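Hakim Lab teaches robot hands with people's hands, and shares the lot

20 Dec 2018

Hi, Behrouz Shirazi here. I look after the Stisow project at the Hakim Lab, and I've been bugging everyone to let me write this release myself (they gave in on Tuesday night, so blame them for the brackets).

Today we're putting out our first full results, and I'm pretty chuffed with them!

For years we taught our robot arm, Gestano, by steering it from a desk with a joystick. It worked, sort of. You'd spend a whole morning nudging the arm toward a cup and come home with a sore thumb and a handful of usable tries. So last February we took the gripper off the arm, more or less, and made a version you hold in your hand. You walk up to the job, do it with the gripper the way you'd do it yourself, and a camera on the gripper records what it sees. Later the arm learns from those recordings.

We ended up with 1,885 recorded tries across 11 household jobs, things like sorting cutlery, hanging a tea towel and putting the lid back on a tub. After we threw out the ones where somebody sneezed, dropped the thing or forgot which job they were doing, 1,331 were good enough to train on. Then we gave Gestano 348 test runs in rooms it had no recordings from. It finished the job in over half of them. The joystick-trained version, on the same runs, finished fewer than a third.

Tea towels are still a disaster, by the way. Gestano gets hold of a corner nicely and then seems to lose interest. We think the gripper camera can't see enough of the rail once the cloth is up, and that's the bit I'll be grumbling over for the next few months.
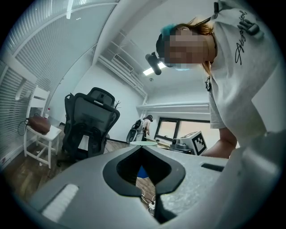
I also want to say how much the method owes to people being allowed to fiddle. We changed the grip shape a few times after our first recorders got cramps, and my favourite trick, slowing right down for the last few centimetres, came from one of them and wasn't in my plan at all. The recordings got better the same week.

The recordings and the training code are going up on the Cunda site this afternoon, free for research and teaching. The written report is there too, with every failed run listed by job, tea towels included.

If you'd like a chat or a visit to see Gestano at work, write to me through the Stisow page on the Cunda site. I'm in until Friday and then back in the new year.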